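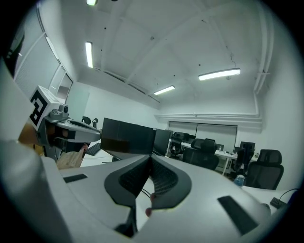 *Ceiling lights, all switched on in the office.*

## Skanero ceiling light

I put off changing our office lights for years, and then I did the whole room in one go (my neck has only just forgiven me!). The Skanero is a plain long fitting with no fancy modes. I've got one on my desk side and I can read small print again.

- Price: $102 each
- Weight: 10 pounds
- Box of 60 clips sold separately

We ship from Vorbridge, and orders placed now go out in April. Questions about wiring? Ask for Kolbrún Overgaard, she loves them.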